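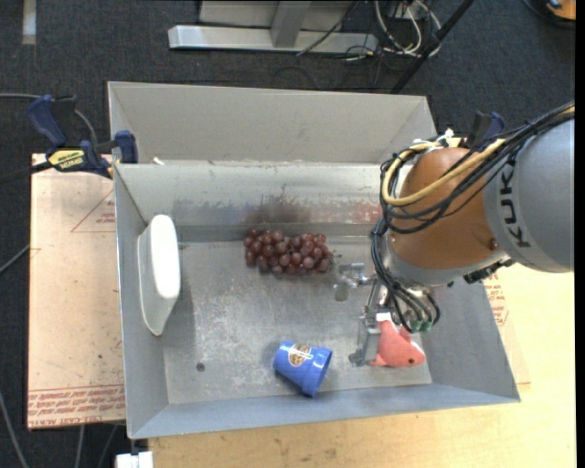
# Bin picking on a budget: where my December numbers landed

Dec 11, 2022

Hi all! Jaime Bettencourt here. I promised Cosimo Lombardi I'd put up a gallery page before we sign anything for the Parnside line, so he can stop asking me what the money is for (you're welcome, Cosimo).

**Grapes, a cup and a plush fish.** Two gray metal bins back to back, with the KUKA reaching in from the right. I love the grapes as a test item, all those shiny round bumps! The blue cup on its side is the one I'd show any gripper salesperson first. Ask them to quote for *that*, please, and leave the nice square carton at home.

A few things I've penciled in while staring at it:

- **Fingers.** Sedimik quoted me $2152 for a spare set, 28 days to ship. I want it in the first order. Waiting a month for a bent finger is no way to start a year.
- **Bins.** I'm asking for 4 more. Look at the scuffs on that floor and the scratches up the back wall, sheet metal picks up marks and I'd like to swap them around.
- **Cables.** See how they loop around the joint? Kullo sells a sleeve kit for $52 and I'm getting two. Cheap!
- **Clamps.** The blue and black bar clamps do fine for a bench setup. For Parnside I want proper bolted mounts, and Sarıgül's shop is pricing those now.

Still open: who pays for the new table, and whether the service plan comes out of my budget or Cosimo's. I say his. Send me your guesses for the mounts before the quote comes in, closest one gets lunch.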